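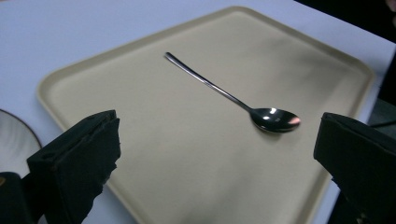 Spoon on a tray

From: Grevov Alumni Chapter
To: karkuvville-grads list
Date: 23 December 2019
Subject: Re: the spring homecoming, and will there be dancing

Hello again everybody,

I meant to answer this one last week and then the cookies had to be baked and the in-laws had to be picked up, so please forgive the wait. One of our newer members wrote:

> I finished at Karkuvville two years ago and moved to Grevov for work.
> I love my job but I miss having people to eat dinner with! I saw
> there is a homecoming party in March. Is it only for the older
> classes? And is it a sit-down dinner or more of a dance? I don't
> really know anyone in the chapter yet and I'm a little shy about
> turning up by myself. Also, can I bring my sister, who went to a
> different school?

First of all, welcome, welcome, welcome! It is for every class, and I do mean every class. Our oldest regular left campus 53 years ago and she was still on the dance floor last spring when they started stacking the chairs. You'll be in good company, and yes, bring your sister. We have never checked anybody's diploma at the door and I don't see us starting now.

As for dinner or dancing, it's both, in that order. We have the upstairs hall at the Sawatzky again, the same one as last time, with the big windows and the slightly sticky side door (push hard, then lift). Food comes out first, buffet style, and after the plates are cleared the music goes up and stays up until the hall puts us out. The hall holds 300 and we came very close to that last year, so do send in your name early if you can.

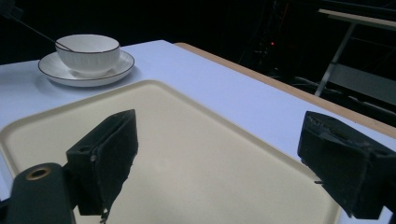 Tickets are $10 for anyone who graduated in the last five years and a bit more for the rest of us, who can afford it by now or at least ought to. Whatever is left after the hall and the food goes to the book fund, same as always. Last spring that came to $2250, and I got the sweetest thank-you notes from the students, which I will bring along in a folder for anyone who wants a read and a little cry.

Now, about turning up by yourself. I did exactly that my first year here. I sat in my car in the parking lot for a good long while listening to the radio, and then a woman I'd never met knocked on my window and asked if I knew how to carry a cake – and that was that, I've been to every one since. Come to the table by the coat rack when you arrive and ask for whoever is wearing the orange scarf. That will be me. I'll walk you around and you won't have to do any of the introducing.

A few other things while I have you all. The Grotel has set aside rooms for people driving in from out of town, so mention the chapter when you call. We still need someone with a working speaker for the early part of the evening, before the DJ gets set up. And if you have old yearbooks, please bring them, but write your name inside the cover first – I still have two from last time on my shelf and would love to get them home.

Write back here or just to me if you have more questions, either is fine.

Warmest wishes for the holidays,
Your Grevov chapter secretary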